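Duvet cover

A duvet cover is a removable fabric case that encloses a duvet and is fastened at one end or along one side. It protects the filling from dirt and wear, and can be washed more often than the duvet itself. 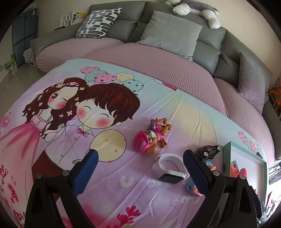
Lilac duvet on a round bed, printed with a cartoon couple and balloons. A white smartwatch lies on top.

Construction

The usual cover consists of two panels of equal size, sewn together on three sides and part of the fourth. The opening is closed with buttons, press studs, ties or a zip. Buttons are common on cotton covers. Zips close the full width of the opening but may catch on the fabric if the seam allowance is narrow. Some covers have inner corner ties, which attach to loops on the duvet and stop it from sliding towards the foot of the bed.

In the envelope closure the lower panel is extended and folded inside the opening to form a deep flap. It needs no fastenings and is often chosen for hospitals and hostels, where covers are laundered at high temperatures and buttons are easily lost.

Fabrics

Cotton, polyester and blends of the two are the most widely used materials. Percale is a plain weave with a matt finish. Sateen has longer floats on the face, giving a smoother surface that snags more readily. Flannelette is brushed on one or both sides to raise a nap and is sold mainly for winter use. Brushed polyester microfibre dries quickly and takes bright printed designs, but holds more static than cotton.

Thread count is the number of warp and weft threads in a given area. It is a poor guide to quality when taken alone, as the figure can be raised by counting each ply of a twisted yarn separately.

Printing

Patterned covers are printed by rotary screen, by digital inkjet or by heat transfer. Rotary screen printing uses one engraved cylinder for each colour and is economical only on long runs. The Wamdale mill, which supplied plain and printed bedding to the wholesaler Troster, set its minimum order at 3,000 metres per design. Digital printing has no such setting-up cost and is used for short runs.

Designs fall into two groups. A repeat pattern can be cut at any point along the cloth. A placed design, such as a large figure or a line of lettering, must be centred on the panel before cutting, and more cloth is wasted as a result.

Shapes and sizes

Most covers are rectangular and are sold in sizes matched to single, double and king-size duvets. Circular covers for round beds are cut from wider cloth or pieced from two widths, with the opening set into the edge seam or across the back panel.

See also: Bed sheet; Eiderdown; Pillowcase; Valance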